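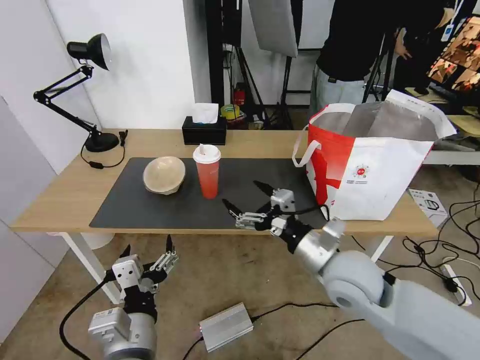
Our student robotics club is preparing its table-clearing entry for the Etberg competition in April. The team must move tableware into a bag within 10 minutes. We practice with a beige bowl and a lidded cup on a dark gray mat. Should the arms work in turn or together?

Answer 1
In turn - at least until each arm completes the task reliably. Entrants should confirm the rule on shared workspace.

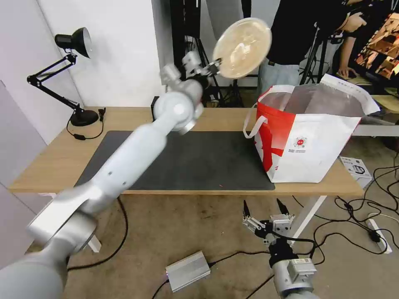
Teams should also record the start position of both arms before every trial.

Answer 2
Together. It is faster.

Last updated: 2022-11-18
Print this page | E-mail this page

Related questions
Shemweta club registration
Cloramum gripper settings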